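Sun 22 April

Hide glue vs. Skendex liquid, open time and creep. Notes so far.

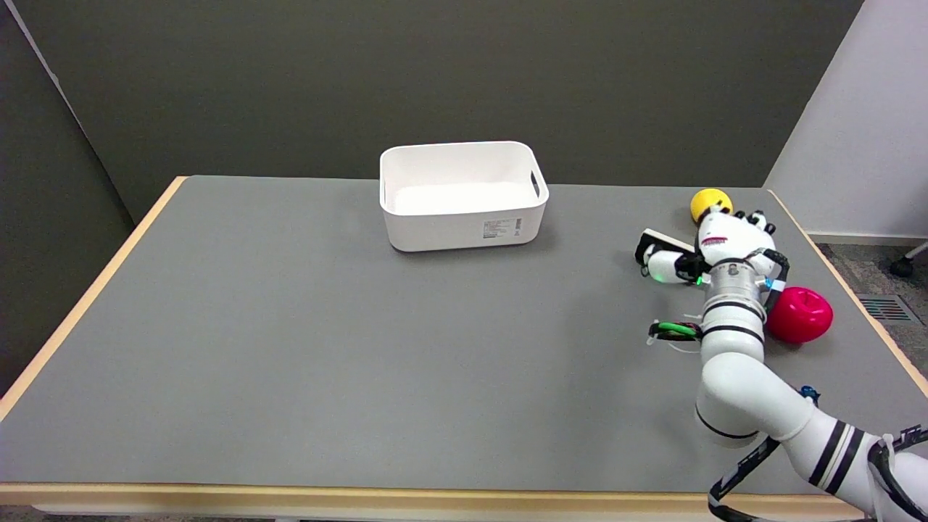
Okeke has already written under last week's page that the whole test is pointless, that nobody in this shop has ever had a joint fail from creep and that we should just buy whatever is cheapest by the gallon. Fair enough as a complaint. But the Woravitz chairs are going to sit in a house with radiant floors and I'm not putting a liquid glue in them on the strength of a leaflet.

What the leaflet claims: 15 minutes of open time at room temperature, full strength overnight, reversible with warm water. No mention of humidity anywhere. No mention of what "room temperature" is supposed to be. I wrote to Skendex in October asking for shear figures on maple and got back the same leaflet with a different cover.

What I did. Lap joints in hard maple, one square inch of overlap, faces fresh off the plane and glued within the hour. Seven with hot hide glue, mixed the usual way, seven with the Skendex straight from the bottle. Clamped overnight, then left alone for a week before pulling. Room was cool the first two days and then the heat came on, so conditions were not steady and I'm not going to pretend they were.

Open time first. The hot glue went to gel about when you'd expect, fast enough to be annoying. The Skendex was still slick at 7 minutes and tacky but movable at 10. At 15 it had a skin on it and squeeze-out was poor. I would call that a glue with a ten-minute open time, whatever it says on the bottle. On a cold morning maybe longer. On a chair with eight joints to close I'd want to know which.

Breaking loads. Best hide glue joint went at 1648 lb and took a good chunk of maple with it. Worst Skendex joint went at 553 and came apart clean along the glue line, shiny on both faces. I looked for an excuse for that one (oil, a bad plane pass, starved joint) and couldn't find any. The other Skendex pieces were better and a couple were close to the hot glue, which bothers me more than if they'd all been bad. A glue that is weak every time I can plan around.

Caveats, before somebody else lists them. The gauge on the press hasn't been checked against anything in years. I only trust it to say one joint was stronger than another. The bottle had no date on it that I could read sense into, only a lot code, and old liquid hide glue is known to go off. The string test (dab between finger and thumb, pull apart, look for cottony strands) gave strands, but short ones. So it may be the bottle and not the recipe. Tridby sells the same stuff and swears theirs turns over every month. I'd like to see that in writing.

Creep test is still running. Two strips of each, loaded with a hanging weight, pencil line struck across the joint so any slip will show. After a week I can't see movement in any of them, which proves very little. Creep in a dry shop in spring is not creep over a heated floor in January. I want to repeat it in the damp cupboard with a pan of water before I believe a flat line.

On reversibility: tried it on one spare Skendex joint with a wet rag and a clothes iron. Let go in a few minutes, no drama. Hot hide glue does the same, so no point to either side.

For the chairs, hot glue on the back legs and seat rails unless the next round changes my mind. It's slower and we'll need two people on the clamps. Okeke can be one of them.

To do:
Fresh bottle from Tridby, write the purchase date on it with a marker.
Find out what the thermometer by the door is reading against a decent one.
Cut more maple from the same board if there's enough left, otherwise start both sets over.
Try warming the Skendex bottle in a water bath before spreading. The leaflet says it makes no difference, so worth doing.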